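The Small Green Tray

Ulla Dalen has repaired control boxes for 24 years, first in Skutberg and now in a rented workshop in Lunde, and she says that the most useful thing she ever bought is a plastic tray. She is not talking about the soldering station, and not about the good screwdrivers either, which hang on the wall in a row. She means the kind of tray you could also put your keys in.

I came to her on a Saturday morning to write about push-button switches. It was meant to be a short article. The sawmill in Lunde was changing the switches on its old saw lines, and Ulla had taken the job of cleaning and testing 1,222 of them before winter. After one hour with her I understood that the switches were only half of the subject. The other half was where to put them down.

An industrial switch looks simple from the front of a machine. You see a button and you press it. Behind the panel there is more: a metal part with a thread, which goes through the hole, a collar, and the block where the wires are connected. When you take such a switch out of its panel, you suddenly have several parts in your hands, and some of them like to roll.

"Round things go where they want," Ulla told me. "So you decide for them."

Her method is old and slow. She works with one tray at a time. What is waiting lies outside the tray, and what has been opened lies inside. When a switch is put together again and has passed its test, it goes into a box on the shelf behind her, and the tray must be empty before the next one is opened. If the phone rings, she finishes the switch first. Customers in Lunde have learned to let it ring.

She is strict about the tray itself. It should have a rim that is high enough to stop a nut, and a flat floor, so that a part stays where it was laid. The corners should be round, so that you can push a small washer up with one finger. And the color must be strong. Her first trays were gray, and she lost many springs in them. A spring on gray plastic, she says, is a spring you will order again.

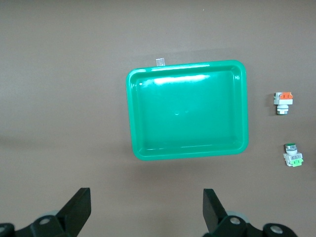

Oda Lie thinks the color matters less than the light. She teaches evening courses in Skutberg, and in her opinion a glossy tray under a ceiling lamp is almost as bad as a gray one, as the shine can hide a small part completely. Her students work on matte rubber mats with a low lamp from the side. She has told Ulla this many times, and Ulla has answered that a mat has no walls.

They have both been right, I think, on different days. Ulla did move her lamp last March. She still doesn't use a mat.

There are of course bigger solutions. A company called Fondero sells a sorting cabinet with 100 drawers, and one stands in the corner of the workshop, bought from a closed factory. It holds spare collars and contact blocks, and the drawers have labels in three different handwritings. Pliltus, another supplier, offers a bench with trays built into the top. Ulla tried one for a week and sent it back. She could not lift the tray and carry it to the window, and the window is where she looks at worn threads.

By noon the first box was full and we drank coffee at the other end of the room — no cups are allowed near the switches. I asked if she ever gets tired of doing the same thing over 1,000 times. She thought about it for a while. The switches are not the same, she said. Some have been pressed every day by one person with heavy hands, and you can feel it in the spring. Others were hardly touched.

Then she rinsed her cup, dried her hands carefully and went back to her chair. The sawmill wanted the next box on Monday.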